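Questions I get asked a lot

Last updated Mar 30, 2021

Do you really run the whole swap on your own?
Pretty much! I started the Brendedville jigsaw swap with 7 puzzles from my own cupboard and a note in the newsagent's window. Baltazar Cortés does the van run out to Kostow once a month, bless him, and the rest is me, my kitchen scales and a lot of parcel tape.

How does it work?
You send me a puzzle, I send you one back of the same sort of size. Most people swap 500 piece ones. If you want to trade up to 2,000 that's fine too, but please ask first as I don't have many that big (and they cost a bomb to post).

Do I have to count the pieces?
No, please don't! Just do the puzzle before you send it and tell me if there's a gap. I'll put a sticker on the lid saying how many are missing. Plenty of people don't mind one piece gone from the sky.

What if I lose a piece at home?
It happens to all of us. Have a proper look before you write to me. Under the sofa, down the sides of the cushions, inside your slippers, in the hoover bag if you can face it.

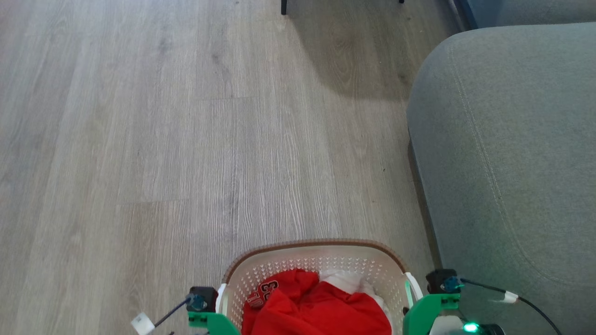 If it still hasn't shown up after a week, send the puzzle back as normal with a note in the box. There's no fine and I won't be cross. I once posted a lighthouse to Skemenent with a bit of my own shopping list in it, so I can't talk.

Can I ask for a certain picture?
You can ask! I keep a wish list, though cottages and steam trains go very fast. Cats are slower than you'd think.

Do you take wooden puzzles?
Yes, but I keep those on a separate shelf and only swap wood for wood.

Why were you shut in February?
I'd fallen behind with the parcels and needed a few weeks to catch up. We've done 1,219 swaps now and the spare room was getting silly. All open again, same address as before.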